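Chapter 8
Judging a Ready-Made Two-Arm Workstation

Objectives

After completing this chapter, the student should be able to:
read a supplier's offer for a two-arm workstation and separate the equipment from the services sold with it;
plan a tabletop trial using common household objects;
record the results of a trial in a form that a buyer can use;
state what a short trial leaves unanswered.

Key terms: acceptance trial, end effector, grasp, handover, service agreement, teleoperation, workspace

8.1 Introduction

Earlier chapters treated the robot arm as something to be designed. Most people who work with robots will never design one. They will be asked to choose one from a supplier's list, to receive it, and to decide whether it does what was promised. This chapter follows one such purchase, the Leka 1801 workstation, from the written offer to the end of the acceptance trial.

The Leka 1801 is sold as a kit. The basic offer includes two arms, a pair of five-fingered hands, a control unit, and the cables that join them. The padded side panel, the table, and the training course are priced separately. Buyers often miss this point on first reading. A workstation without a table cannot be tested on the day it arrives, and the service agreement begins on the date of delivery whether or not testing has started.

8.2 Reading the Offer

A supplier's offer normally contains three kinds of statement. The first can be checked by looking, such as the number of hands in the crate. The second can be checked by measuring. Leka states that each hand will hold 800 grams with the palm facing down, and a buyer with a kitchen scale and a bag of rice can test the claim in a few minutes. The third can be checked only by use over time, and includes words such as "reliable," "gentle," and "easy to teach." Statements of the third kind should be marked in the margin and turned into questions for the supplier before any order is signed.

The student should also note what the offer does not mention. The 1801 offer gives the reach of each arm but does not say how much of that reach is shared. Tasks in which one hand steadies a tray while the other lifts a bowl from it depend entirely on the shared part of the workspace.

8.3 Choosing Objects for the Trial

Suppliers tend to demonstrate their products with blocks and balls. These are useful for setup, but they say little about daily work. The set used in this chapter, Wukgate Object Set 1208, mixes firm items with soft ones and plain items with shiny or transparent ones. Dishes test the approach from above. A bowl on a plate is harder than a bowl alone, as the fingers must close on the upper piece without moving the lower. Thin packaging changes shape as it is gripped, and clear packaging can be difficult for a camera to find. Rubber toys and brushes have uneven outlines, so that the best place to grasp them depends on how they happen to lie.

A cloth with a printed grid is laid over the table before the objects are set out. The grid lets the operator return each object to its starting square between attempts. The cloth should lie flat over the working area. Loose cables are to be kept clear of any place where people walk.

8.4 Recording Results

The full trial consists of 100 attempts, divided equally between the two hands. Each attempt receives one line in the log: object, hand, starting square, result, and remarks. An attempt that is stopped by the operator is entered as stopped, and is never removed from the log. The case in Section 8.6 shows why a buyer at Semport who left out such entries paid for nearly a full year of service on a fault that predated the agreement.

Study Figure 8.1 before going on to Section 8.5.
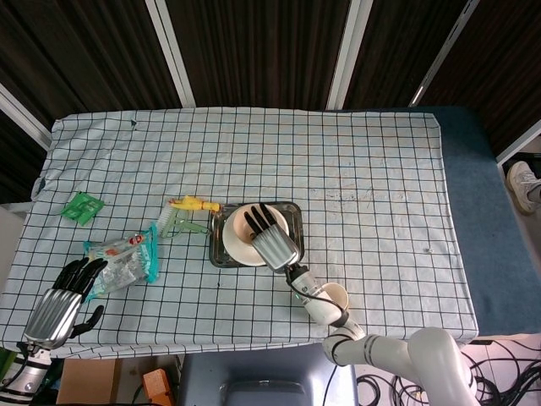 Figure 8.1. A two-arm workstation at a grid-covered table, with the right hand over the bowl and the left hand reaching toward the snack bag.

Text and exercises by the Girnia Technical Education Office
Revised edition, February 1, 2025

Before You Read On

1. List the objects on the cloth and mark each as firm or soft. Which would you assign to the left hand, and which to the right?
2. Suppose the bowl is to be lifted while the plate stays in the tray. Write the log line for a successful attempt.
3. Find one item on the floor that you would ask the operator to move before the trial begins.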